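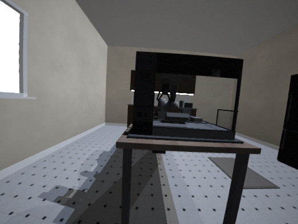 A brown wooden tabletop with a lighter edge, set up on a tiled floor.

Looking after a wooden table

Fri 10 January
By Ho-yin Yang

Winter is hard on wooden tables. The heat comes on, the air dries out, and joints that were tight in summer start to move. Most of what follows takes an hour or less.

Stopping a wobble

Check the floor before you blame the table. Tile is rarely level, and a table that rocks in one spot may stand fine a foot to the left. Turn it end for end and try again. If the rock stays in the same place in the room, it's the floor.

For a floor problem, use a shim under the short leg. Cork works better than folded cardboard, which flattens in a week. Cut the cork a little smaller than the foot of the leg and stick it on with a dab of white glue.

If the table rocks wherever it goes, get underneath with a flashlight and look at where the legs meet the top. Bolted legs loosen over time. Snug each bolt by hand first, then go around again with a wrench, a quarter turn at a time. Don't lean on it. Stripped threads in wood are a much bigger job than a loose bolt.

Glued legs are slower. Work the joint open as far as it wants to go, scrape out the old glue, and put in fresh. Clamp overnight. A strap clamp or a length of rope twisted with a stick will do.

Feet on tile

Felt pads are good on hardwood and poor on tile. They pick up grit from the grout lines and turn into sandpaper. Use hard plastic or rubber feet. I had rubber ones from Fonlow on the kitchen table in Plistmont for years and only replaced them when we moved. Rubber can leave a mark on light tile, so lift the table once in a while and wipe under each foot.

Everyday cleaning

A damp cloth and a drop of dish soap, then a dry cloth. Wipe with the grain. Skip the all-purpose sprays on an oiled top – they strip the oil and leave it looking gray.

Dried glue or candle wax comes up with a plastic scraper. Put an ice cube in a bag and hold it on the wax first.

White rings

A white ring is moisture in the finish. Lay a dry cotton dish towel over it and run a warm iron across for a few seconds, no steam. Lift, look, repeat. Go slowly. If it's still there after five or six passes, rub in a little petroleum jelly, leave it overnight and wipe it off in the morning.

Black rings are in the wood itself and will need sanding.

Sanding and oiling

Start at 120 grit, then 180, then 220. Vacuum between each one and wipe down with a cloth that's barely damp. If the edge is a lighter color than the top, check whether it's a separate strip before you sand it. Edge strips can be thin, and it's easy to go straight through at the corners. Do the edge by hand with a block.

I use Pruken oil on tops and Bozsik paste wax on legs. Any decent oil will do the job. Put it on thin, wait 15 minutes, wipe off everything that hasn't soaked in. Two thin coats a day apart beat one thick one, which stays sticky. Do the underside as well, at least one coat. A top that's sealed on one face only can cup.

Lay used oil rags out flat outdoors to dry, or put them in a can of water with a lid. Balled-up rags can catch fire on their own.

Where to put it

Keep it away from radiators and out of direct sun if you can. If you can't, turn it around every few months so it fades evenly. I turn ours in April when the clocks and smoke alarms have been dealt with and I'm in the habit of doing chores anyway.

Screws and clamps

If you plan to clamp a vise or a lamp to the edge, put a scrap of plywood on both sides. For screws into the underside, wrap tape around the drill bit to mark the depth and stop well short of the top.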